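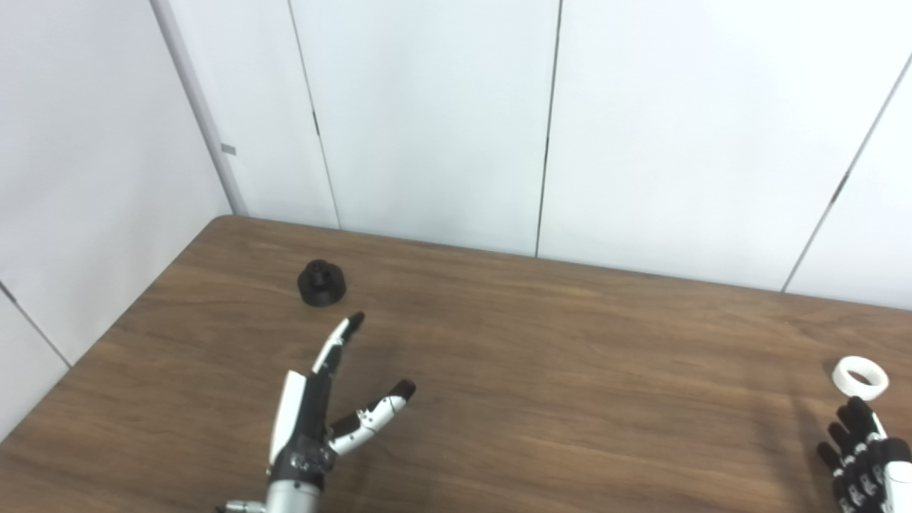 Small parts on the bench: tray, mat or bare top?

percy_h
Moved my bench into the corner of the spare room in May. Brown wood-grain top, white paneling on two sides. I fix knobs, caps, rings, that sort of thing, and I can't decide if I should work on the bare top or put something down. What do you all use?

dendwood
Bare top. Wipe it down, two parts out at a time, done. A mat just collects grit and then you grind the grit into whatever you're working on.

Albertina P
Disagree with dendwood. Anything round rolls on a bare top. I lost a ring behind a bench last year and had to pull out 67 screws to get it back. Cheap rubber mat, 20 bucks.

dendwood
Stand it on its flat side and it won't roll.

Albertina P
Until you bump the table.

naveen.a
Does the wood grain bother you, Percy? Black parts show up fine on medium brown for me, and so do white ones. Brown or tan parts I can't find at all. I keep a sheet of white paper for those.

percy_h
No trouble with color so far. Most of mine are black or white. My worry is the edge at the back wall.

eusebio
Foam strip along the back edge. Mine is 2 inches wide and I cut it with kitchen scissors. Don't glue it, you'll want to vacuum back there.

dendwood
OK, the foam strip I'd go along with. Still no mat.

percy_h
Foam strip first, then. If I lose anything I'll get the mat. Albertina, which side of yours faces up, the ribbed one?

Albertina P
Smooth side up. Ribbed side grips the table.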